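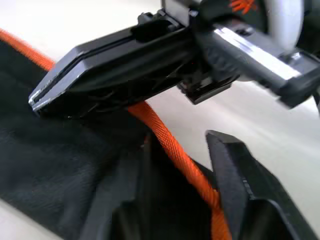

Mahnaz Jalali wrote in to ask if she can still join the Pennington choir when she can't read a note of music. Yes, please do! Half the altos learn by ear, and I post practice tracks every Sunday night.

Do I have to audition?
No. I'll ask you to sing a scale with me so I know where to seat you – it takes two minutes and the door stays shut.

What does it cost?
$65 a season, sheet music included. Ask me about splitting it up.

What are we singing this time?
The Altus folk songs, plus a carol set from 1966 that I found in my aunt's piano bench and have been dying to try. We start the carols way too early, I know.

Can I miss a rehearsal?
Sure, life happens. Just try not to miss the last two before the concert.

Where do I park?
Behind the hall, off Kendora Street. The front lot belongs to the dentist and he does tow.

Is there a winter break?
Yep, we're back in February.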